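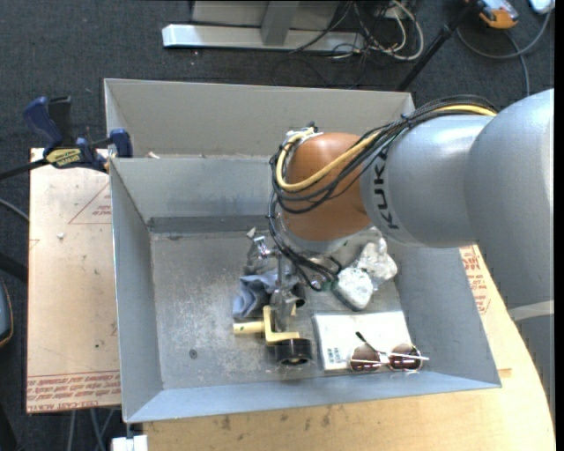 Page 7 of 15

## Odds and ends in a metal bin: how do you sort yours?

**Heiðrún Egilsson**, 23rd July

Hi all, I've got one of those open grey sheet-metal bins and it has turned into the place where everything without a home goes. At the moment it's a crumpled blue-grey cloth, a pale yellow angled thing with a black wheel or roll on it, and a couple of whitish lumps that look like rocks. It isn't much, but I can see it filling up by September! Do you put dividers in, or just tip it all out now and then? And does cloth go in with hard stuff or should I keep it apart?

**Rüdiger Schwerdtfeger**

Keep the cloth apart, definitely. I had rags in with my bits and pieces at our old place in Budbridge and every single time I pulled one out, something small came with it and went under the bench. I hang mine on a hook now (fold them if you're tidier than me).

I wouldn't bother with dividers for so few things. A couple of shallow trays sitting on the bottom will do, one for heavy lumpy stuff and one for anything with a wheel, so it doesn't roll about. Line the heavy one with a scrap of old carpet and it won't make such a racket. And do tip the whole lot out once a month, even if it looks fine from the top – mine had a tap washer in it I'd already replaced twice.

**Quintero**

just get a bigger bin lol. mine's been full for years and I know where everything is, mostly

**Heiðrún Egilsson**

Thanks both! Trays it is, and I've already got a hook going spare.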